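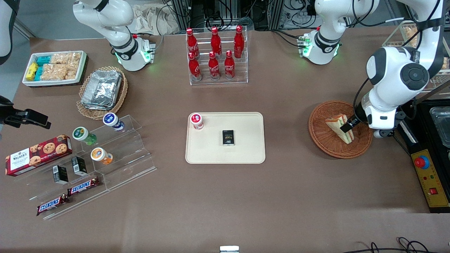
Covton, February

The snack table is back in the ground floor lounge at Llewellyn House and will stay there until the end of the month. It is open from 8 in the morning on working days, and on Saturday for anyone on the weekend rota.

Sandwiches go in the round wicker basket. They are the wrapped triangular ones as before, supplied by Purnholm, and the order comes in by 11. If you want one kept back for a late lunch, put your name on the sheet by the door before 10. Anything left after 3 is free to whoever wants it.

Snack bars are in the white tray, with the yellow-wrapped ones at the left end, the teal ones next to them and the golden crispy bars filling the rest. Several people asked for the foil packets to be moved out of the tray, where they were getting squashed, and they now have the oval basket to themselves. Snickers are on the bottom tier of the clear stand and the Walker's cookies are at the far left of it. Please close the cookie box after you. The cups with the coloured labels are on the steps above.

Coca-Cola is in the bottle rack. Take from the front row first. Spare bottles are kept in the cupboard under the window, and whoever empties a row is asked to fill it again. The key is on the hook inside the kitchen door.

Prices have not changed. Bars and foil packets are on the 2 for 1 offer until the stock from Stellenska runs out, and the new delivery will be at the normal price. Pay by card at the reader or put it on your monthly account. Cash can no longer be taken.

The table made a little under its costs last term and the social fund covered the difference. The fund stands at 4,000 pounds, part of which is set aside for the summer outing.

Allergy sheets for the sandwiches are in the green folder on the shelf. The folder is updated with each order, so check it even if you have had the same filling before. Wrappers go in the general waste and bottles in the recycling bin by the lift.

Paavo Sjöberg is taking requests for next month's order. Leave him a note in the post room, or catch him at the table after lunch. He needs at least 20 people to ask for something new before Purnholm will add it to the list. Oat bars are close, and soup has been turned down again as there is no kettle point in the lounge.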